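Litigation Paralegal, Personal Injury and Premises Liability
Hudec Lilgate Law Office
Brirnholm office, full time
Posted December 26, 2021

Hudec Lilgate represents people who have been hurt on someone else's property or by a defective product. We are hiring a paralegal for our Brirnholm office. The person in this job will carry a share of the active caseload, currently 70 open files, under the supervision of two attorneys.

Most of our cases start with a fall, a broken stair, a bad lock or a machine without a guard. A smaller number involve rental housing and short-term lodging. The paralegal handles a file from the first client meeting through settlement or trial.

What you will do

Interview new clients by phone and in person and open the file.
Request medical records and bills, and follow up until they arrive.
Draft complaints, discovery demands and responses for attorney review.
Keep the court calendar for your own files and check it daily.
Prepare exhibit binders and deposition outlines.
Talk with clients at least once a month, even when there is no news.

Product liability files take more time than the others. They involve engineering reports, maintenance logs and long sets of photographs, and everything has to be numbered and indexed before it goes to the other side. A typical production in one of these cases is 400 pages.
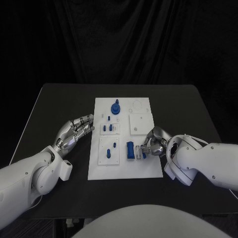
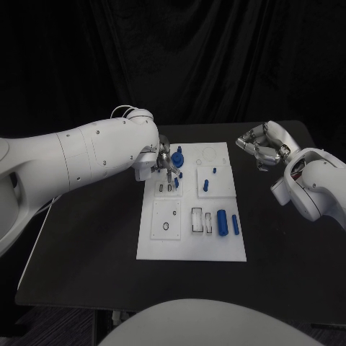
What we are looking for

Two years or more of experience in a plaintiff or defense litigation practice. A paralegal certificate is helpful but not required. You should write clearly, type well and be comfortable with electronic filing. Spanish is a plus. We will train you on our case management software.

You will need a valid driver's license. The job includes trips to the courthouse in Skalldale and a few site visits each year. Mileage is paid.

Hours and benefits

Office hours are 8:30 to 5:00 with an hour for lunch. Expect longer days in the two weeks before a trial. After the first three months, one day a week may be worked from home.

The firm pays 100 percent of the employee's health insurance premium and part of the premium for dependents. There is a retirement plan with a match after one year. Paid time off starts at three weeks. The office closes for the first week of July.

Pay depends on experience and will be discussed at the first interview.

How to apply

Send a resume, a cover letter and one writing sample of no more than five pages. Remove client names and other private details from the sample. Applications can be mailed or dropped off at the front desk in Brirnholm. Please do not call to check on your application. We answer everyone in writing.

Interviews are held in person and last about an hour. Finalists will be asked for two references and will complete a short proofreading exercise at the office.

Hudec Lilgate is an equal opportunity employer.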